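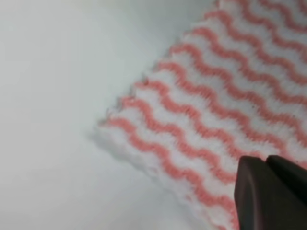 Hjalti Skov wrote in to ask how anyone gets through a long drama before the finale without having the ending spoiled, and said he had already lost two shows that way. It takes a bit of setup. I used these steps for Nillano, all 152 episodes of it, starting in July.

Step 1. Mute words first. Open the settings in each social app and add the show's title, the lead actors and the main characters. Add the hashtag too, spelled both ways if fans shorten it.

Step 2. Turn off autoplay on your video app. Thumbnails give away more than titles do.

Step 3. Set a pace. I watched 5 episodes a week and wrote the last number I'd seen on a card by the TV.

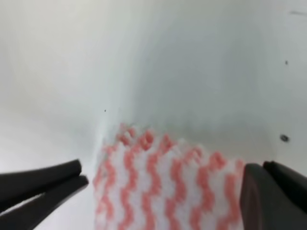 If you miss a week, don't double up. Move the finish date and leave the mutes on.

Step 4. Stay off cast interviews until you're done. Actors talk about their last day on set, and you can work out who dies from that.

Step 5. Watching with a friend? Agree on a stopping point. Ánh Phan and I text only the episode number until we've both seen it.

Remove the mutes after the finale, or you'll miss news of the spin-off.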